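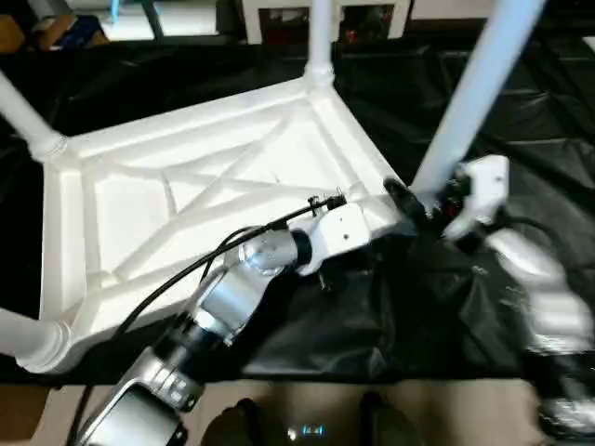

Handout 5, page 20

Flat-Pack Seating: Legs and Joints

Lay the chair on its back on a sheet before you touch the legs. The underside of the seat should be open to you, with all four corners within reach. Plastic sheeting is fine and will crease; leave it.

Look at the ribs first. An X with extra diagonals lets a thin molded seat carry load out to the corners. Sketch the pattern in your notebook and mark where a crack would most likely start.
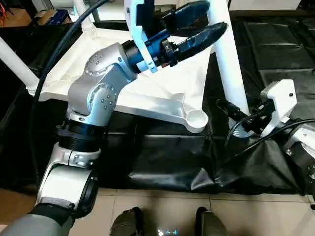 A tube leg is only as good as the socket that holds it. Check each one for chips around the rim, dirt inside, and any sign that the wall has spread. A round cup like the hollow white one at the right-hand end of the frame is easy to inspect with a fingertip. Push each leg in straight, by hand, without a mallet.

For next time: read the Mercado notes on molded joints and bring your sketch to Room 307. The Bratik worksheet is due in May. Replacement legs are on the Golero shelf; sign for what you take.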